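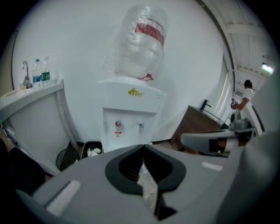

How to change the jug on a top-loading water dispenser (without soaking your socks)

I put off changing the water jug at work for months. I'd walk up with my mug, see it was empty, and quietly go back to my desk. Then Mekdes Tsegaye at the next desk went on vacation in January, and since she had been doing it for all of us, I had to learn. It's a five-minute job once you've done it a couple of times, and most of the mess comes from skipping the boring parts at the beginning.

What you need: a full jug, a clean cloth, some mild dish soap, an old towel for the floor, and a trash bin within arm's reach. Ours sits right next to the dispenser and I love that, you can drop the wrap and the seal straight in.

1. Turn off the hot side and unplug.
The heating switch is usually on the back. Flip it off, then pull the plug. You don't want the heater running with no water in the tank. If somebody has just made tea, go do something else for a while and let it cool down.

2. Take off the empty jug.
Hold it by the neck and lift straight up. There's nearly always a cup or so left in the bottom, so tip it upright as soon as it's clear. This is where the towel comes in!

3. Wipe the top.
Dust collects around the collar where the jug sits, and you'd be surprised how gray the cloth gets. A little soap, then a second wipe with plain water. Do the taps while you're at it – especially the underside of the spouts, where everyone's mug bumps.

4. Clean the new jug before you open it.
It has been in a truck and on a warehouse floor. Peel off any loose plastic, wash the neck and cap, and dry them. I leave the label alone. It comes off in shreds and it isn't hurting anything.

5. Pull the seal.
Check your cap first. Some have a peel-off sticker over a center plug that the dispenser pushes in by itself, and you leave the rest of the cap on. Others come off completely. If yours has a pull tab, pull slowly and evenly so you don't rip it halfway (I've done that, and then you're picking at it with a fingernail).

6. Lift and flip.
Bend your knees, one hand on the neck, the other under the base. Bring it up close to your body, tip it over, and lower it onto the collar in one go. Slow is worse than quick here. If it's too heavy, get a second person – Abenezer Kahsay and I do it together and neither of us is embarrassed.

7. Wait for the bubbles, then run both taps.
Let it glug until it settles. Run the cold tap until the flow is steady, then do the same on the hot side. Only when water comes out of the hot tap should you plug back in and switch the heater on.

If it drips around the collar, the jug may have a hairline crack. Take it off, try another one, and send the bad one back with the next delivery. We pay 299 a jug, so I do ask for the credit.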